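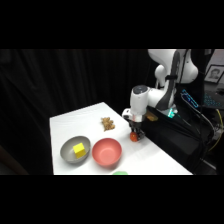

Neighbors > Cundport Community Garden > Minutes

August 21, 2025
By Constanza Quiroga, recording

Minutes of the summer members' meeting, held in the long room at the Cundport library

We got going a few minutes late, as the side door was locked and several of us stood around on the wrong side of it admiring the hydrangeas. Once everybody was in and had found a chair (and thank you to whoever brought the lemon bars, they were gone before the first item was finished), the minutes of the April meeting were read and accepted, with one correction: the compost delivery came from Borkholm and not from Memon, as I had written. My apologies to both.

Money. The garden account stands at $1,048 after the hose bill was paid. The plant sale did better than last year, helped a good deal by the weather and by the pepper seedlings, which people seemed to want by the armful. It was agreed to keep what we have where it is until the water bill for the summer comes in, and to talk about the new shed roof after that. A member asked if the roof could wait another winter. Those who had been in the shed during the last big rain felt that it could not, and there was some lively talk on the subject of buckets.

Plots. All 73 plots are taken, and I am happy to say that 70 of them are being looked after beautifully. The other three have gone to weeds, and the holders will each get a friendly note from me before anything more is done. We remember that people have babies and bad knees and new jobs, and a note has often been all that was needed. If there is no reply by the end of the season, the plots will be offered to the waiting list in the usual order.

Water. The tap at the Ustetine Street end is dripping again. We had a long discussion about whether to replace the washer one more time or put in a whole new tap, and in the course of it we heard the history of that tap going back a good deal further than I can. Decided: new tap, cost to come out of the repairs line. Until it's in, please turn the handle gently and don't hang watering cans on it. Members are also asked to water in the early morning or in the evening if they possibly can, and to coil the hoses when they finish.

Tomatoes. Blight has been seen on the north side. Please pull any badly spotted plants and bag them for the trash, and keep them well away from the compost bins. Seed from healthy plants is very welcome for the swap. Several people spoke up for the little yellow pear kind, and I was made to promise that I would save some of mine, which I will, if the squirrels leave me any!

Harvest supper. Everybody wants one, as ever. It will be at the garden if dry and in this same room if wet. Bring a dish and your own plate and fork. We went back and forth over whether to have a sign-up sheet for dishes, remembering the year of all the zucchini bread, and settled on a sheet pinned inside the shed door with columns for hot food, salads and desserts. The folding tables are being lent to us by the Memon grange again, and they need to go back clean.

Other business. A request was made for a bench under the crabapple. Warmly received, no money set aside yet. A pair of green-handled clippers has been left in the shed and can be claimed there. The lower gate must be latched at night, even if you think somebody is still inside; call out first and then latch it.

The meeting closed with thanks to the library for the room. Chairs were stacked by all present. The next meeting will be after the supper, and the day will be posted on the shed door.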